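Table Cleaning Operator (part-time, fixed term)
Employer: Haritz
Reference: 273
Posted: 18 November 2023

Haritz is hiring operators for a surface cleaning study. The work consists of spraying, wiping and resetting a tabletop according to a written task sheet. The position is on site and runs until the end of March.

The station is a table with a white covering. Supplies are a spray bottle and cloths. Marks on the covering are the material to be worked on. Operators do not bring their own products. 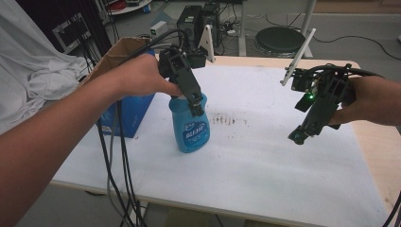
Duties
Place the bottle upright at its start position before each run.
Spray the marked area and wipe from the back of the table to the front.
Record the type of mark (smudge, speck, pen line) and whether any of it remains.
Replace the covering when the task sheet calls for it.

A completed shift is 85 runs. Short shifts are paid by the run at the same rate. Breaks are taken between runs and entered in the log.

Residue is graded under even light. Fine specks and faint lines count as residue and must be logged separately from smudges. 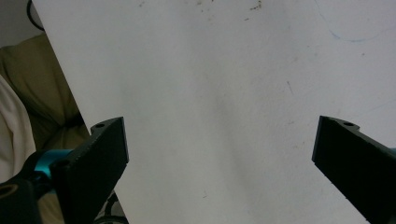
White sheet with small dark specks and a faint blue line.

Requirements
Able to stand for two hours at a time.
Full use of both hands.
No known sensitivity to household cleaners.
Legible handwriting.
Prior cleaning work is useful but not required. Training takes two shifts and is paid.

To apply, send a short work history and your available hours to Mireille Sabbagh, Haritz, quoting the reference above. Questions about shift times go to Alcides Mamani. Applicants who worked on the Flekura study may apply again and should give their earlier operator number.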